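Uro Tabletop Cell — Gripper Finger Pads and Wrist Camera Service

Part family: Uro parallel gripper, two-finger
Supplier: Lovach
Service kit: 204

Overview

The Uro tabletop cell is a single-arm station for picking and placing small objects. It is supplied with a two-finger gripper and a small wrist camera. Kit 204 covers the wear items on the gripper: one pair of black tapered finger pads, four pad screws, a camera lens cloth and a feeler gauge. It does not include the finger carriers or the camera cable, both of which are ordered separately.

When to service

Inspect the pads every 500 cycles. Replace them as a pair at 3000 cycles, or earlier if the grip texture has worn flat at the tip. Smooth, rounded items wear the pads slowly. Rims, slats and riveted handles wear them faster, mostly on the leading edge.

Replacing the pads

Open the gripper fully and stop the arm with the tips clear of the table. Switch off power at the controller. Remove the two screws on each pad and slide the pad forward off its carrier. Wipe the carrier dry. Fit the new pad with the textured face inward, start both screws by hand, then tighten evenly. Do not use thread lock — the inserts are soft and will pull out at the next change.

Restore power and close the gripper slowly on the feeler gauge. The gauge should drag equally at both tips. If one side is loose, reseat that pad before adjusting the carrier.

Checking the camera view

Both fingers must be visible in the wrist view when the gripper is open, entering from the bottom. Check this over the actual work layout, with the usual containers in place. 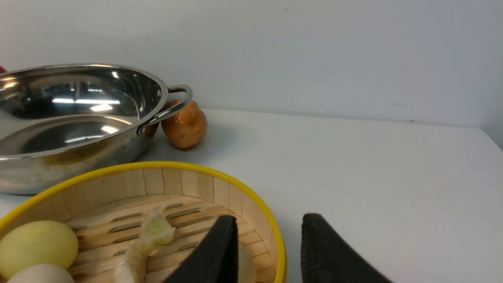 Wrist view, gripper open at the steamer basket.

Polished metal returns bright streaks from overhead lighting. If these interfere with detection, lower the exposure one step before moving the lights. Clean the lens with the dry cloth only.

After any pad or camera change, run the finger offset routine from the Druvero panel and save the result under a new name. Keep the previous file until the cell has completed 48 picks without a fault.

Ordering

Kits ship from the Muriithi warehouse. For carriers, cables and controller parts, contact Rochelle Katene in spares. Service questions go to Rizal Gunawan. Quote the gripper serial number in both cases.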